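Compartir (19) · Comentarios (25)

Cómo enseñarle a reponer latas con teleoperación

Me lo habéis pedido tanto después de la entrada de abril que allá va, paso a paso y con mis manías incluidas (perdón, Raghda, sé que tú lo haces distinto).

1. Agarra sin prisa

Cierra los dedos poco a poco y mira la cámara de muñeca antes de levantar nada. Yo quiero ver la lata cruzada bajo los dedos, con la etiqueta morada bien visible, y solo entonces muevo el brazo. 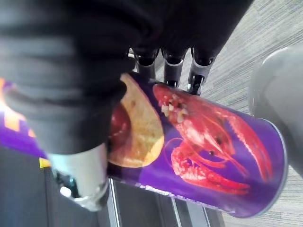

2. Acércate a la balda

Codo primero, muñeca después. Si corriges las dos cosas a la vez, la demostración sale temblona y luego la política copia el temblor, ¡te lo juro! Con 100 demostraciones limpias me apaño mejor que con montones de tomas nerviosas.

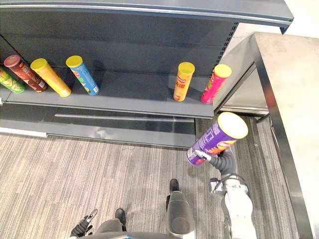 Para grabar uso Cuder, con un pedal para empezar y cortar cada toma. Antes de soltar, decide el hueco: yo apunto al tramo libre entre la lata azul y la naranja, y giro la muñeca hasta poner vertical la morada. Suelta, retira la mano hacia atrás y corta.

Contacto: Shadi Qaisi · © Plindolach · Volver arriba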